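Sprechnotizen: »Der Schrank als Archiv«, Kulturabend Dernum, Montag, 19 Uhr

Begrüßung kurz halten, das Mikro pfeift ab Mitte der Bühne.

Einstieg: Wer von Ihnen besitzt ein Kleidungsstück, das er seit Jahren nicht trägt und trotzdem bei jedem Umzug mitnimmt? Hände abwarten. Meine ist auch oben.

Folien 2 bis 4, durchklicken, nicht vorlesen:
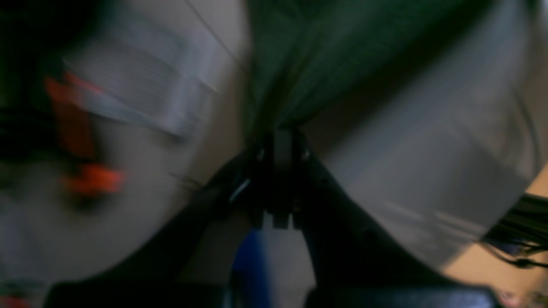
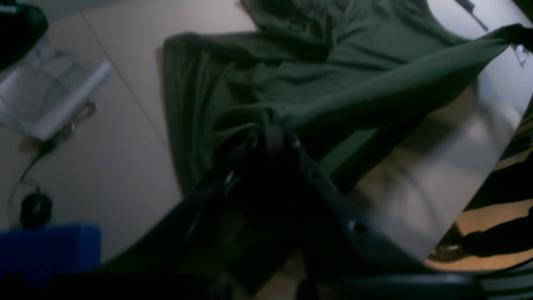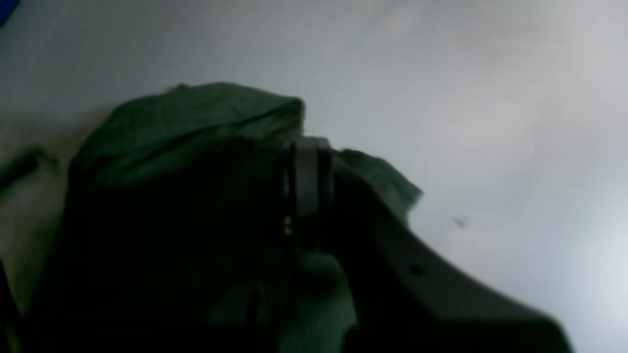
Dunkelgrüner Stoff, alle drei Folien.

Weiter mit der Umfrage. Wir haben in Dernum 600 Fragebögen verteilt, über 500 kamen zurück, einer davon mit Einkaufsliste. Gefragt war: Warum werfen Sie es nicht weg? Häufigste Antwort: »Passt bestimmt wieder.« Pause. Das Publikum rechnet jetzt.

Zweithäufigste: »Zum Streichen.« Eine ganze Stadt voller Malerkleidung und kein einziger frisch gestrichener Flur.

Dann das Verleihprojekt Utard. Im Lager hängen 1.884 Teile, ausgeliehen werden vor allem Wintermäntel, und zwar im August, von der Theatergruppe. Überleitung zur Änderungsschneiderei Abbasi: sechs Wochen Wartezeit für einen Reißverschluss. Stöhnen zulassen.

Falls noch Zeit ist: die Geschichte mit dem Konfirmationsanzug. Falls nicht: trotzdem.

Schluss: Hinweis auf die Tauschbörse im Gikano, Kleiderbügel bitte selbst mitbringen. Fragen nur bis 20:15 Uhr, danach braucht der Chor den Saal.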